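Vondráček Wallcoverings — Frequently Asked Questions
Paper-backed and nonwoven ranges

How many rolls do I need?
Measure the total width of the walls, divide by the roll width printed on the label, and round up to get the number of drops. Divide the usable roll length by the drop length to get drops per roll. Drop length is wall height plus 2 inches at top and bottom, rounded up to the next full pattern repeat. Do not subtract doors or windows unless they are wider than one full drop.

Do all my rolls need the same batch number?
Yes. Batches are printed separately and the background shade can vary between them. If one roll from a different batch is unavoidable, use it on a wall that does not meet the others at an outside corner.

What is the difference between a straight match and a drop match?
In a straight match, every drop starts at the same point in the pattern. In a drop match, every second drop is shifted down by half a repeat. Cutting alternately from two rolls reduces waste on a drop match. Large florals lose more paper at the corners than small ones.

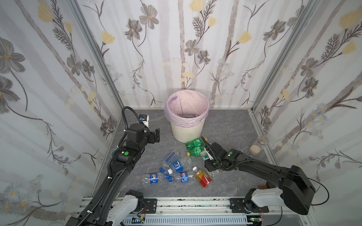
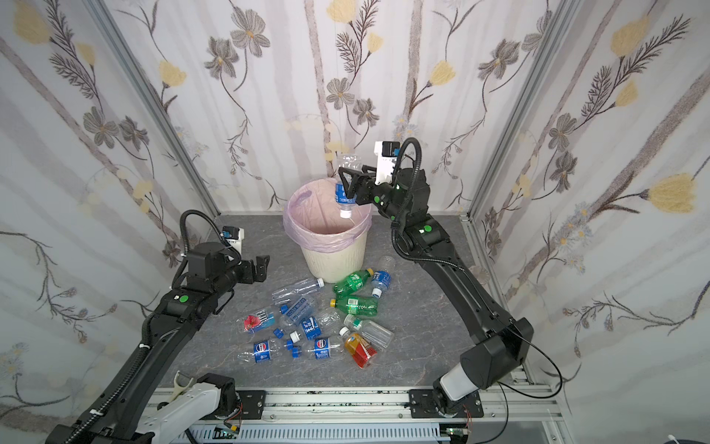
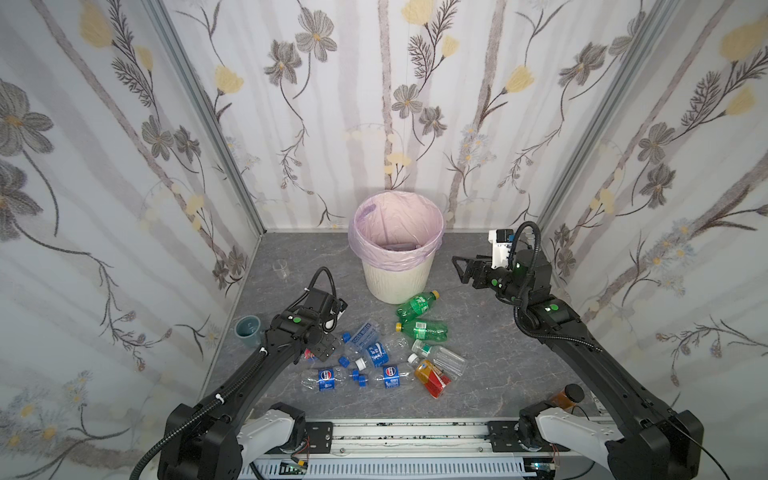 Floral over vertical stripe, hung on three walls.

How should I handle inside corners?
Do not wrap a full drop around a corner. Cut the drop so that it turns onto the next wall by half an inch, then hang the offcut from a fresh plumb line, overlapping the turn. A small pattern mismatch at this point is normal. Start the layout from the wall seen first on entering the room, so that the mismatch falls in the least visible corner.

Which paste should I use?
For nonwoven papers, use a ready-mixed paste and apply it to the wall. For paper-backed ranges, paste the back of the drop, fold it pasted side in, and leave it for the soaking time on the label. Keep the soaking time identical for every drop — paper expands as it takes up water, and uneven soaking shows up as mismatched seams.

Can I hang over existing wallpaper?
No. Strip it, wash off the old paste, fill, sand, and prime. Bare drywall must be primed or the paper will pull the facing off when it is removed.

The seams have opened after drying. Why?
Usually the room was heated too quickly. Keep the heating low and the windows closed for 16 hours after hanging. Open seams can be re-stuck with seam adhesive and a soft roller.

Is Sturodlow still available?
Sturodlow was withdrawn in July. Remaining stock is held at the Undetville warehouse under item 2908 and is sold in full rolls only. The Divberg showroom keeps a sample book but no stock.

Can I return unused rolls?
Unopened rolls can be returned within 40 days with the receipt. Opened rolls and cut samples cannot. Trade returns go through Zuzana Bednárik at the Undetville warehouse. For questions on batch matching, write to Zuzana Ďurica and include the batch number and a picture of the label.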